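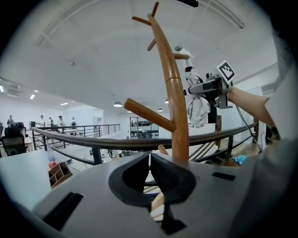
Jolanta Czarnecka acha que fui injusta com o Gavalas. Escreveu-me depois do texto de março a dizer que a sopa de peixe de lá lhe salvou uma viagem inteira, que o dono lhe guardou mesa num dia de chuva, e que eu devia voltar com fome e sem pressa. Pois voltei, Jolanta! E venho dar-lhe metade da razão, talvez um bocadinho mais do que metade.

Para quem chegou agora: o Gavalas é aquele restaurante pequeno na subida para o miradouro de Trosorstead, com a ementa escrita a giz e uma porta que emperra. Da primeira vez fui ao jantar, com a casa cheia, e esperei tanto pelo prato que já tinha comido o pão todo (o meu e o da mesa do lado, que mo ofereceu com pena de mim). O polvo veio morno, a conta veio errada, e eu vim-me embora aborrecida. Escrevi nessa mesma noite, o que é sempre má ideia.

Desta vez fui ao almoço, com a minha irmã e os dois miúdos dela, quatro pessoas ao todo, e foi outra casa. A sopa chegou a fumegar, com coentros por cima e bocados de peixe a sério, daqueles que obrigam a ir com cuidado por causa das espinhas. Os miúdos pediram croquetes e depois pediram mais croquetes. Eu fui para o arroz de lingueirão — malandrinho, com bastante limão — e não deixei nada para a minha irmã provar, coisa que ela ainda me atira à cara.

O que continua mal é o vinho da casa. É áspero e vem gelado demais, como se quisessem escondê-lo. Quem puder peça o branco Sekel, que não está na ementa mas há sempre uma garrafa atrás do balcão, basta perguntar. E as sobremesas também não convencem: o pudim sabia a frigorífico, e a mousse era mais açúcar do que chocolate.

Para o doce, desçam a rua até à Skovesus, a pastelaria da esquina com o toldo verde. A Ecaterina Stanciu está ao balcão de manhã e de tarde, e faz umas broas de mel nesta altura do ano que desaparecem antes do lanche. Comprei 300 gramas para trazer para casa e cheguei com um saco de migalhas, não vale a pena perguntarem porquê. O café é curto e bem tirado, e deixam-nos ficar sentados o tempo que for preciso, mesmo com crianças a arrastar cadeiras.

Ao Gavalas hei de voltar, mas sempre ao almoço. Fecham no inverno durante umas semanas e nunca avisam quando, por isso telefonem antes de subir. E Jolanta, se ler isto, diga-me qual foi a mesa que lhe guardaram, que eu fiquei ao pé da porta e apanhei com o vento todo nas costas.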